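Cledville Evening Classes
Care of Clothes and Household Linen
Handout 4: Folding, sorting and putting away
Tutor: Karthikeyan Mudaliar

Hello again, everybody, and well done for getting through last week's session on stain removal, which I know ran on rather a long time (my fault entirely, I do get carried away with the biological powders). This handout covers what we shall be doing on Thursday and a little of what comes after it. Please read it through before you come, if you can, and bring three or four things from home that you find awkward to fold. Jumpers are welcome, and so are fitted sheets, though I would ask for no more than one fitted sheet per table or we shall never see each other over the top of them.

1. Before you fold anything

Folding begins at the washing line or the airer, and a good deal of the creasing people blame on their folding was put in long before. Give each thing a proper shake as you take it down, holding it by the shoulders or by the two top corners, and smooth it with the flat of your hand while it is still over your arm. If it feels at all cool against your cheek it may well be damp, and it should go back up for another hour. Damp cloth put into a drawer will smell of the drawer by the weekend, and the drawer will smell of it for a good deal longer than that!

Sort as you go. I make four heaps on the bed: things that hang, things that fold flat, things that roll, and things that need mending. You may want different heaps, and in a house with children you will certainly want one heap per child, but do settle on them before you start and keep to them.

2. Knowing your cloth

We handled the cloth samples in the first session, so this is only a reminder of the ones that matter for folding.

Smooth cottons, such as shirts and pillowcases, take a sharp fold and keep it. Fold them where you want the line to be, as there will be one.

Knitted things stretch. Never pick up a heavy jumper by one sleeve, and don't hang it either, or you will have shoulders with little horns on them.

Ribbed cloth, by which I mean corduroy and the other things with fine raised lines running along them, is thicker than it looks and makes a round, springy fold. This is the one people struggle with most, so we shall give it the most time. Use your fingertips first and find out which way the ribs run. Fold along the ribs where you can and the garment will lie down quite happily. Fold across them and it will want to open up again, so that fold should be a loose one and should come last.

When you come to lift a ribbed garment, take hold of it at the thick part of the fold, where there is plenty of cloth to grip. A pinch of one thin layer tends to drag the top away from everything lying underneath, and then you are back where you started. Hold it firmly enough that it doesn't slip and no more than that, as a hard squeeze can flatten the ribs, and on older, softer cord they may take some steaming to come up again.

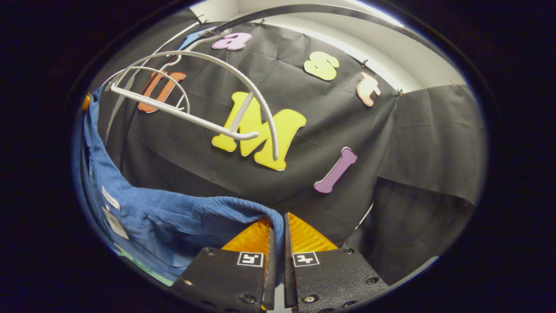 3. The flat fold, step by step

Lay the garment face down on a clear surface with the neck furthest from you. A bed will do, but a table is kinder to your back.

Smooth from the middle outwards, and pull the hem gently towards you until the side seams are straight.

Bring one side in by a third, sleeve and all, then turn the sleeve back on itself so that it lies down the length of the body. Do the same on the other side. You should now have a long, fairly even strip.

Bring the hem up to meet the middle, and then bring that folded edge up to just short of the neck. Leave a finger's width. I used to tell classes to take it right up level, but a bit of room lets the thickness go somewhere, and the pile stands up better for it.

Turn the whole thing over and give it one stroke with your palm. If one side is fatter than the other, open it out and look at the sleeves, which are nearly always to blame.

Trousers are simpler. Put leg over leg with the seams together, tuck the pointed bit of the seat in so that you have a straight edge, and fold in half and in half again. Corduroy trousers are happier folded in thirds, loosely, with the waistband on the outside.

4. Putting away

Measure your shelf before you decide on the size of your fold. My own airing cupboard shelf is 45 cm deep, and I wasted years folding towels that hung over the front of it by a thumb's length. Cut a piece of card to suit your shelf, fold round it a few times until your hands know the size, and then put the card away.

Heavy things go at the bottom, and anything with ribs or a nap should have nothing heavy on top of it. In drawers, try standing folded things on their edges in a row, like books, so that you can see all of them at once. Cord and thick knits do this very well. Silky things slide about and are better rolled.

If you are putting winter clothes away until September, wash them first, even the ones you wore only once, and make sure they are thoroughly dry. Cotton bags are better than plastic ones for this. A slip of paper pinned to the outside saying what is in the bag will save you opening every one when the first cold morning comes.

5. To practise at home

Fold the same garment five times, using the steps in section 3, and see whether the fifth is any neater than the first.

Find one ribbed thing in your wardrobe, fold it once along the ribs and once across, and leave both overnight if you have two alike. Bring your findings, creases and all.

Go through one drawer only. Please don't empty the whole wardrobe on to the bed at nine o'clock at night, as one member of last term's class did, and very tired she looked too.

Next week we move on to bed linen, including the dreaded fitted sheet, and I shall bring the big table covers so that we can work in pairs.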